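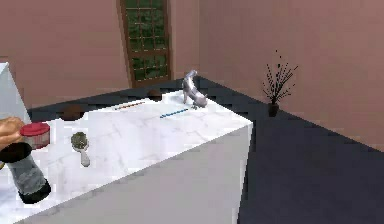
Figure 3. Worktop with red-lidded jar (rendered).

4.2 Seasoning by instruction

Recipes collected in Onddale and Hodenstead ask the cook to "season to taste" with great confidence, usually before there is anything safe to taste. Of the 356 bean stew recipes we read, 278 used the phrase, and 40 used it twice, presumably for cooks who had ignored it the first time. Salt was given by weight in so few that we stopped hoping.

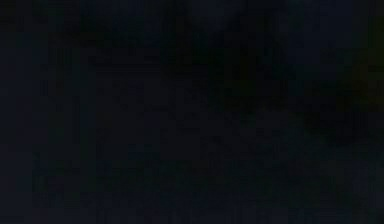
Near-dark frame, Department of Domestic Food Studies, Hodenstead

We then asked 149 home cooks to make the Kotian stew from the same printed card. Nearly 40 added no salt at all, having read "to taste" as optional. The saltiest pot came from a household that describes itself as cutting down. Paprika varied less, perhaps because the card said "one teaspoon" and most kitchens own one. Scores from the Griltero tasting sheet are given in Table 2; the column headed "would eat again" should be read with some charity, as the cooks were in the room.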